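Workroom Fit-Out and Cable Consolidation: Progress Report, Second Period
Prepared by Iddrisu Eshun for the Tveit Small Works Fund
July 1, 2026

12 shares | 3 comments

1. Purpose of this report

The grant covers the rewiring of the ground-floor workroom at Odstead, the replacement of worn power strips, and a labeled storage system for cables and adapters. The first report dealt with the inspection of the wall circuits. This one deals with the work done at table and floor level, the spending to date, and the items still open.

2. Status of wall circuits

The two wall circuits passed inspection before the start of this period and no further work has been done on them. Kwadwo Aidoo has marked each outlet with its circuit number and posted a copy of the plan inside the breaker cabinet. The third circuit, for the north wall, remains on hold until the landlord approves the route through the storeroom. We asked for a decision twice and have a verbal yes, but no letter.

3. Power strips

The old strips were a mix of lengths and ratings, and several had no switch. The standard for the room is now a single type: white, multi-socket, switched at one end, bought from Livano. Each table gets one strip. A second strip may not be plugged into the first.

Placement took longer than planned. The first layout put the strips on the floor behind the tables, where they collected dust and were hard to reach. Ayuba Quartey proposed keeping them on the table top during use, and this was adopted after a short trial. The drawback is that the cord crosses part of the work surface. We are looking at a clamp for the rear edge of the table, but the two samples received so far do not fit the table top.

Each strip is checked on arrival for loose sockets and for damage to the cord. Plugs and adapters are then tried in the outlets one at a time. Large adapters block the outlet next to them, so they are assigned to the end positions where possible.

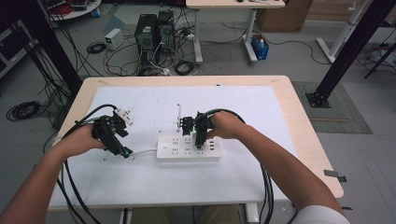
Figure 1. Power strip on a work table, with the computer towers and cable coils on the floor behind.

4. Floor area

The floor is the least finished part of the project. The concrete has been cleaned and sealed, and the sealed surface has held up well under foot traffic. The computer towers still stand directly on it, and the cables between and around them have not been sorted. Spare cables are being coiled as they are found, but the coils have no fixed place yet and tend to stay on the floor.

Zohreh Najafi has drawn up a plan for this area with three changes:

- a low rack to raise the towers off the concrete
- a covered channel for the cables that run toward the tables
- wall hooks for coils, grouped by connector and length

The rack has been ordered from Clilta. The channel can be cut on site in a day once the tower positions are final. The hooks are in stock and will go up after the north wall circuit is complete, to avoid drilling twice.

5. Labeling

A total of 28 cables have been tested and tagged. Tags carry a number, a length, and the date of the last test. Amerley Ayaaba keeps the register, which is a plain spreadsheet with one line per cable. Paper tags were tried first and came off within weeks - the current ones are printed vinyl, wrapped around the cable close to the plug. Power adapters are harder to tag, as the smaller ones have little flat surface. For now they are marked with a paint pen.

6. Spending

The budget for this phase is $3,303. Spending to the end of the period is $1,065, mostly on power strips, tags, and floor sealer. The Clilta rack has not been invoiced and is not in this figure. We expect to stay within budget unless the north wall route changes, in which case more conduit will be needed. A revised estimate will be sent before any such order is placed.

7. Open items

- Written approval for the north wall circuit (Eshun)
- Clamp for the table edge, third sample requested (Quartey)
- Final tower positions and cable channel (Najafi)
- Tagging of remaining cables and adapters (Ayaaba)
- Updated circuit plan once the north wall is live (Aidoo)

The next report is due in October. If the rack arrives early, the floor work will be brought forward and a short note sent to the fund.

3 comments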